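Visit to the Fulum student robotics club
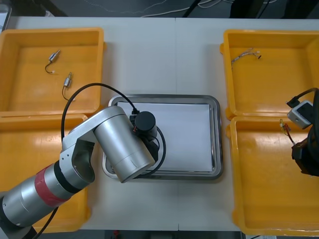
Sorting station with orange bins and a steel tray between two arms. The small motors are in the bin at upper left.

I went to the club's open day on September 8, 2019. It meets in room 324, up the back stairs, and there are seven students in it this year. Sign in at the front desk first. The door on the parking lot side was locked when I got there.

The main project is called Sani. The students want two arms to sort small electrical parts from bins and set them on a tray for checking. Ladi Osagie, who looks after the software, talked me through the plan. Motors came first. Wires are harder because they tangle, and the club has put them off until after the Driltar contest in July.

Most of the budget, $3,613, is already spent. Next on the list is a better table clamp.

I asked about joining. New members start with wiring and safety, then get time on the arms. Meetings run two hours. Bring a laptop if you have one.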